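### 3.2 Household materials and the diary procedure

The study followed 48 households in Nenville and Bratholm through the month of March. Each household agreed to keep a written diary of hot drinks prepared at home, noting the time, the room, the people present, and where the drink was set down. The diary form was adapted from an earlier instrument developed by Bouzid and Nic Giolla for their work on shared meals, with the questions on food removed and a longer section on furniture added.

Households were recruited through notices in two public libraries and through the tenants' newsletter in the Buckley district. Five withdrew before the first home visit and were replaced from the waiting list. No payment was offered for taking part, although travel costs were covered for participants who attended the closing discussion in Bratholm.

Participants were asked to record ordinary practice and to make no special effort to be tidy. In the pilot, several diary keepers had written at length about how drinks ought to be served to guests and very little about what they did when alone. The revised instructions therefore asked for a separate line for each drink, including those taken standing up or left unfinished.

During the home visits, Hennessy and Phelan spoke with diary keepers about the surfaces on which they placed their cups. The conversations touched on inherited tables, marks left by earlier owners, and the small rules that adults set for children and for each other. Coasters came up often in these accounts, both as gifts and as a source of mild disagreement. Several participants said that they owned a set but used only one piece of it, kept near a favorite chair. Others used them only on surfaces they considered worth protecting — a dining table, for instance, but never a kitchen counter. Flat round pads of the general type shown in Figure 2 were discussed in both towns, alongside square tiles, folded cloths, and old magazines.

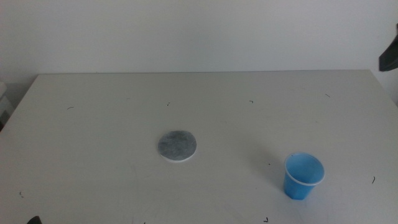 **Figure 2.** A gray disc resembling a coaster, with a speckled upper surface and a pale rim, on a white tabletop.

### 3.3 Coding and agreement

Diary entries were typed in full and coded by Sakalauskas and Hennessy, working separately. The coding scheme had four main headings: place, company, surface, and reason given. An entry could carry more than one code under the last heading, as participants often gave mixed reasons for a single choice. A man in Bratholm, for example, wrote that he used a mat "for the table and for the peace."

The two coders met each week to compare their work. Where they differed, the entry was read aloud and discussed with Bouzid, who made the final decision. Most differences concerned the line between habit and courtesy. When a diary keeper used a coaster in the presence of a visitor but gave no reason, the entry was coded under company alone.

Nearly 40 households returned a diary with no missing days. Incomplete diaries were kept in the analysis, but they were left out of the comparison between weekdays and weekends reported in Section 4.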